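Golent Hand Grippers, Pair: Review
Posted Sun 27 March

I bought the Golent pair in November to record pick-and-place demos for a small arm, and they have been in use most weeks since. The short version is that the jaws are good, the cables are a nuisance, and the software is better than I expected at this price. 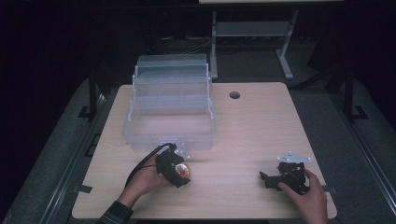
What they are for

You hold one gripper in each hand and do the task yourself. The recorder logs jaw opening and hand motion, and you train on the result. If you already have a leader-follower setup you may not need these. I had one, from Brunard, and found it slow to teach with. I could get maybe a dozen clean demos out of an hour before my shoulders gave up. With the Golents I can usually fill a batch of 30 before lunch.

Grip and small parts

My standard test is putting small things into a clear plastic organizer with a latch on the front. Balls are the hard part. A shiny round one wants to roll out of flat jaws, and on my old pair it did so constantly. The Golent jaws close evenly enough that a small ball stays put if you catch it near the middle. Catch it near the tips and it will still squirt out.

I ran a batch of 72 ball pickups and dropped the ball in 13 of them. Most drops came early, when I was squeezing too hard. The handle has a long pull, and light pressure works better.

Opening a latch is another matter. The jaw tips are too thick to get under a small one, so I open the lid by hand before I start recording. Golent sells thin tips separately. I have not tried them.

Weight and comfort

Fine for half an hour, tiring after that. The weight sits forward of the hand, and the metal plate on top adds to it. You can take the plate off if you mount nothing there, but two of the screws on mine were very tight from the factory and I marked one getting it out.

Sleeves matter more than you would think. A loose cuff catches on the bracket, so button it or roll it up.

Cables

This is my main complaint. The cable is stiff and holds whatever curve it had in the bag. On a short table it pushes against the box you are working with, and I have had to throw out takes where it moved the box. A softer cable would fix this. I now tape mine down before each session – not elegant, but it works. A desk with a grommet hole is handy if you want to send the slack underneath.

Software

The recorder is called Sallura and comes with the pair. It installed without trouble and found both grippers on the first try. Calibration means opening and closing each jaw fully a few times, and it needs doing again after every restart. Export is plain files, one folder per demo. I have more than 3,000 demos saved and it still opens the list quickly.

The one bug I hit was the left and right grippers swapping after the computer went to sleep. The last update seems to have cured it.

Buying and support

I ordered from Papadopoulos, and the box arrived in nine days with a bent bracket on one unit. They sent a new bracket without asking for the old one back. Spare jaw pads are $59 for a full set – too much for rubber pads, though mine are only now starting to wear.

Verdict

Four out of five. I would buy them again for tabletop work with boxes, blocks and other small items. For anything that needs fine tips, price the extra parts first. If your table is small, plan where the cables will go before you set up.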